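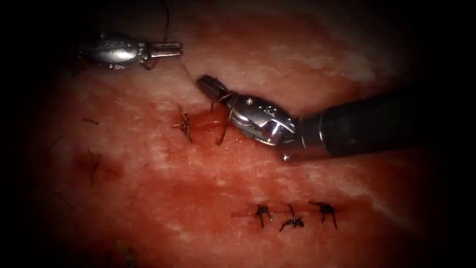
Suturing in close view, with a knotted stitch and its short tails beside the needle driver.

Home News Courses Visit Us Contact
Search this site Enter keywords Go

KENDGATE OPENS ITS SUTURING ROOM TO MORE SURGICAL TRAINEES

Kendgate is very happy to share that the Adovine suturing course will be back in August, in a bigger and brighter room at our Skomisa building, with places for 112 trainees - over 20 more than we could welcome last time!

The course runs for seven weeks and stays close to the basics: placing the curved stitch, tying a knot that lies well, and trimming the tails short. Trainees told us again and again that they wanted more time on knots, and so we have given knots two full weeks of their own.

Our warm thanks go to Haddad, whose generous support paid for the new benches and lights. Applications are open now through the Kendgate courses desk, and past trainees are welcome to come back for a refresher.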